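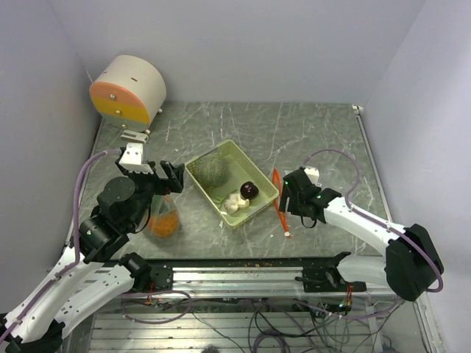
**Minutes of the September meeting, Haldane Building Residents' Association**

The meeting was opened at 7 p.m. in the reading room on the ground floor. The chair was present, also the secretary and residents from all three staircases. The owner of the corner shop sent apologies and a written note, which was read under item 4.

**1. Minutes of the previous meeting**

The minutes were read and accepted with one correction. In the part on bicycles it was written that the side gate "will be closed at night." It should say "will be closed and locked at night." The secretary has changed it in the folder.

**2. Heating**

The chair reported on the talks with Muvis, the company that services our boiler. Muvis has offered a new contract for two years. The monthly price stays the same, but the call-out on a weekend is no longer included and will be billed separately. Several residents found this unfair, as last winter both failures happened on a weekend.

A resident of staircase B asked if we can get an offer from another company before we sign. The chair answered that the present contract ends in November, so there is time for one more offer, maybe two. One resident warned that a cheaper company could be slower to come. It was also said that the top floor was cold in the mornings last winter, even when the boiler was working well, and that this question should be put to every company we ask.

Decided: the chair will ask Muvis to put the weekend call-out back in the contract, and the secretary will ask for a second offer. Both answers will be presented at the next meeting.

**3. Laundry room**

The old sign-up sheet does not work any longer. People write their names for the whole month, and then they do not come. Two residents asked for a simple rule, and after a long discussion the following text was agreed:

- A resident may have no more than two open bookings at one time.
- If the machine is not started 30 minutes after the booked time, any other resident may use it.
- The last wash must be finished at 10 p.m.
- The lint filter is to be cleaned by the person who used the dryer.

A proposal to move the booking to a telephone app was discussed but not voted on. Some of the older residents do not wish to use an app for this, and the paper sheet costs us nothing. The proposal may come back in the spring.

The door of the laundry room still does not close properly. One resident offered to look at the hinge, and the meeting thanked him.

**4. Courtyard**

The note from the corner shop was read. The owner asks for permission to receive deliveries through the courtyard in the early morning, as the street in front will be dug up for new water pipes. He promises that the van will not stay longer than necessary.

Residents with bedrooms on the courtyard side were not happy with this. They said that 5 a.m., the time written in the note, is too early, and that the sound of the gate is worse than the sound of the van. After some exchange the meeting agreed to answer as follows: deliveries are allowed from 7 a.m., only while the street work is going on, and the gate must be closed by hand and not left to fall shut.

The plane tree was also discussed. One large branch is now near the windows of staircase C. The city must give permission before we cut anything, and the form was sent in the summer. There is no reply yet. The secretary will call the parks office.

The two benches ordered from Flitia have been delivered and are standing in the cellar passage. They need to be put together. It was asked that they do not stay in the passage for long, because it is the way out in case of fire. They will be put together on the next dry weekend. Who has a set of hex keys is asked to bring it.

**5. Money**

The accounts for the summer were shown. After the payment for the benches and the cleaning of the gutters, there is $751 left in the courtyard fund. The repair fund was not touched. One resident asked why the gutter cleaning was more expensive than last year. The reason is that the company needed a longer ladder for the back side of the house — last year the back side was not done.

A question was raised about the light on the stairs, which burns the whole night in staircase A. It seems that the timer is broken. The meeting approved the purchase of a new one from the courtyard fund, and it was remarked that this is, strictly speaking, not a courtyard expense. The amount will be paid back from the general account when the autumn fees have come in.

**6. Autumn party**

The party will be held in the courtyard again, or in the reading room if it rains. Soup will be cooked by staircase B. The other staircases bring bread, cheese, and drinks. Music is allowed until 10 p.m. There was a wish for more chairs, as last year many people had to stand. Residents are asked to bring one chair from home with the apartment number on a piece of tape under the seat. Two chairs from last year are still in the reading room and were never collected.

**7. Other matters**

- The name plates by the front door are out of date. New tenants should give their names to the secretary in writing.
- The key to the attic is missing from its hook. If it is not found, a new one will be cut.
- Cardboard is to be folded before it goes in the container.
- It was asked whether dogs are allowed in the courtyard without a leash. They are not — the house rules have not changed.

The next meeting will be held in November, at the same hour and in the same room. The meeting was closed at 8:40 p.m.

Minutes taken by the secretary. Corrections can be left in the box next to the mailboxes.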